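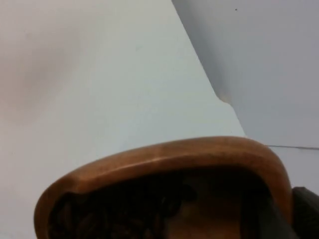

Flat spot on the rim of a wooden bowl, should I sand it?
Posted by Zarus67, Sep 28, 2025

Hi all, I've got a lovely smooth wooden bowl with a thick rounded rim, a warm mid-brown colour, and there's a small flattened bit on one side. I keep running my thumb over it! Do I sand it out or just oil it and live with it? I paid $18 at a market so I'm not precious, but I'm awfully fond of it.

Otska
Oh, I'd leave it, love. Sand one spot and you'll be chasing the colour all the way round. Empty it, wipe it out, rub in a little food-safe mineral oil and let it sit overnight. I've done mine that way every February for 17 years and it still gets compliments.

Devus
sandpaper, fine one. go with the grain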